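On Being Invited to Pay to Show My Own Paintings

21st February

I got another one of those emails. "We have been following your work with great interest." Have you? I haven't put up anything new since November, and what I put up then was a photo of a frame I'd glued crooked.

This one was from an outfit calling itself Vivotwood, which as far as I can tell is a website, a logo, and a rented hall in Gresdale for one long weekend. They want me in their spring juried exhibition. The jury has already met, it seems, and I'm in, which is quick work when you consider that I never applied. All I have to do is send $461 for my "wall package."

I've been painting for long enough to have paid entry fees I shouldn't have. A small fee for a local show doesn't bother me. Somebody has to rent the panels and buy the cheese. But a wall package is a different animal, so I wrote back and asked some questions, the kind I wish I'd asked years ago when I hung six watercolors in the back of a furniture store and was told it was a gallery.

How wide is the wall? Eight feet. Is there lighting? "Ambient." Who gets the money if something sells? I do, minus 40 percent. So I pay to get in and I pay again on the way out. How many people came last year? They were "thrilled with the turnout." I asked for a number. I got a link to a video with a drone in it. 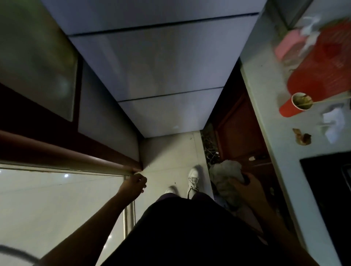 The number I did finally get out of them was 600, and that turned out to be the count of people on their mailing list. I'd bet a good tube of cobalt that most of those people are painters who were also being followed with great interest.

What gets me is how well the pitch works, even on a person who knows better. I read that email twice. I looked at my big river painting, the one that's been behind the couch, and thought, well, eight feet, it would fit with room for two small ones. I had the drawer open where I keep the picture wire. That's how they get you. You've been working alone in a room for months and a stranger uses the word "luminous."

I asked around, because that's free. Two people in my Thursday-night-that-moved crit group had heard of them. One had shown with them and sold nothing, though she said the other artists were nice and she came home with a lead on cheap mat board. The other had been asked to move her work halfway through the show so that a sponsor, Jemeo, could have a table. I don't know what Jemeo makes. Neither did she, and she stood next to it for two days.

Now, I'm trying to be fair. There may be people who do well at these things. If you make small work, price it low, and like talking to strangers, you could earn your fee back. I make large gray paintings of water and I go quiet when anyone comes near me. Do the math on your own work before you listen to me.

But here is what I want to see before I send anyone a check again. A floor plan with real measurements on it. Last year's list of artists, so I can write to a few of them. The names of the jurors and some sign that they looked at anything. What happens if the place floods or the show gets canceled. Who is insuring the work between the time I drop it off and the time I pick it up. Vivotwood's answer to that last one was that artists "are encouraged to explore their own coverage."

I posted a short version of this last week and the replies have been piling up, most of them on my side, which makes me a little nervous.

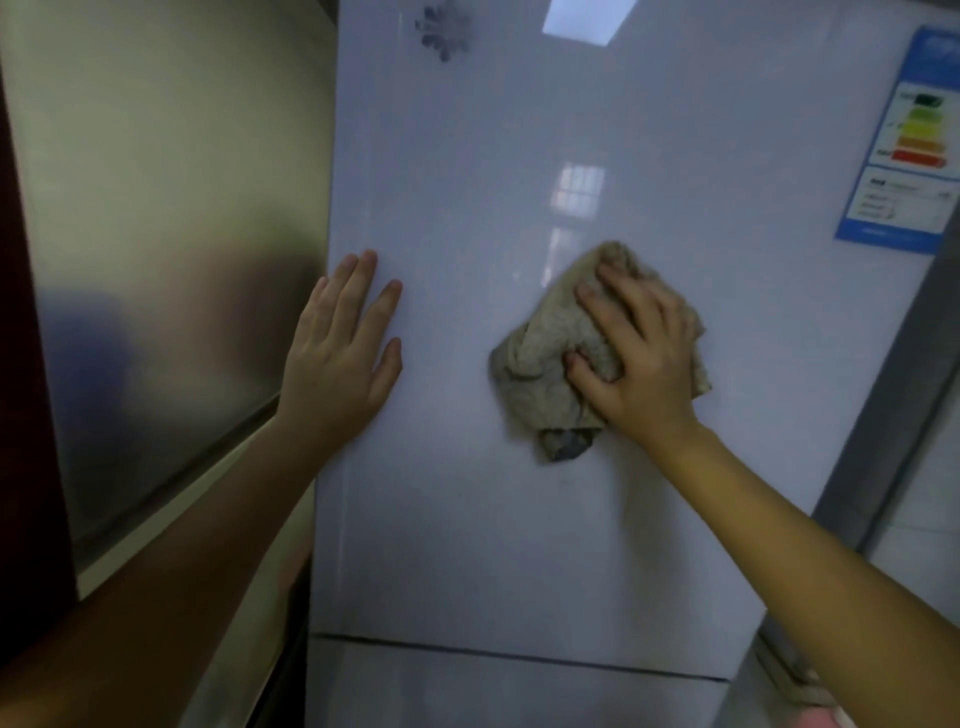 Othmane Erraji wrote that I was being too hard on pay-to-show events, and that his first real collector found him at one. He paid his fee, lost money on the day, and had a call a month later from a man who went on to buy four pieces. He thinks of the fee as advertising and says I'd spend the same on postcards and never complain.

I would complain, but all right. My answer to Othmane is that advertising doesn't usually tell you that you won something. If the email had said "we have wall space to rent, here's the price," I'd have had no quarrel with it. It's the jury that bothers me.

Hélène Lévesque asked what I'm doing with the river painting, then. It's going in the open show at the Abdelaziz framing shop, which costs nothing to enter and has bad parking. They take a quarter if it sells. They also told me, before I asked, that it probably won't sell, as large work never does there. I liked them right away.

Drop-off is next week. I still need to find the other D-ring.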